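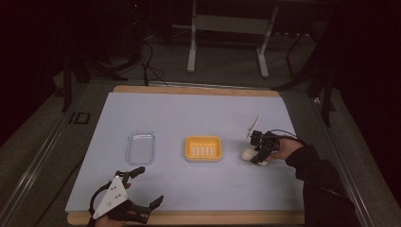
Bathroom > Storage & Small Things > Galleries

The Soap Dish Question, in Pictures

By Hertta Juntunen | December | 14 comments | 69 shares

Every few months somebody tells me a better soap dish will change my mornings. I have my doubts. The catalogue people at Zukedgate want you to believe a bar of soap lasts almost 235 washes if it's kept properly, and I'd like to know who sat there and did the washing. My grandmother in Riihimäki kept hers on a saucer and it lasted until it was gone.

Still, readers keep asking, so this month's gallery is about plain plastic dishes and trays, the sort you pick up at Indano or find in the back of the cupboard.

Ribs or slots?

A ribbed tray lifts the bar and leaves the water sitting underneath it. Slots let the water through to whatever is below, so now you have a second piece to rinse. I'm not convinced either one is a great leap forward, but if you made me choose I'd take the one that comes apart.
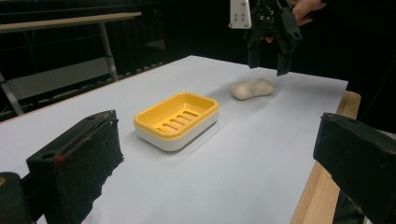
Yellow tray with slots, white base. Cheerful colour, I'll give it that. The soap with the narrowed waist is easier to hold, or so they say.

A word about bases. The Flirmont leaflet calls theirs "maintenance free", and I have yet to meet anything beside a sink that is. Grey sludge will find the bottom piece of any dish. Tip it out when you wipe down the basin and give it a go with an old toothbrush.

Clear plastic boxes have their fans too. Fine for cotton pads. For soap I'd want holes in the bottom, and a lid is asking for trouble.

Share this gallery | 14 comments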